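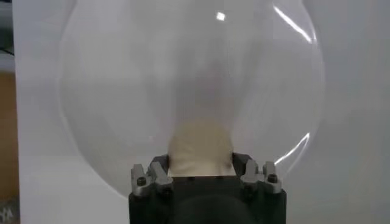
A clear plastic bag, all puffed out.

Hi again, friends! My big news is that the state capitals crossword pack is finally up in the shop. It has 22 puzzles, each with a short reading passage first, so kids can hunt for the answers in the text (my fourth graders love that part). I split them by region, and the answer keys are at the back.

Maarja Pētersons tried the Midwest set with her class and caught a wrong clue for Pierre, which I've fixed. If you bought the pack before Feb 24, 2023, please download it again!

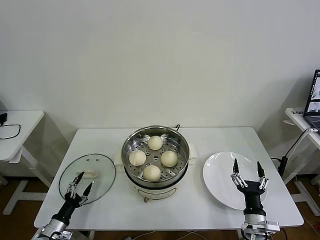
Four buns in the steamer basket.

Next up is a set on the branches of government. I'm stuck on how hard to make the Supreme Court page, so hit reply and tell me what grade you teach. Renato Baluyot has already asked for a cut-and-paste version, and I hope to have that one ready in May.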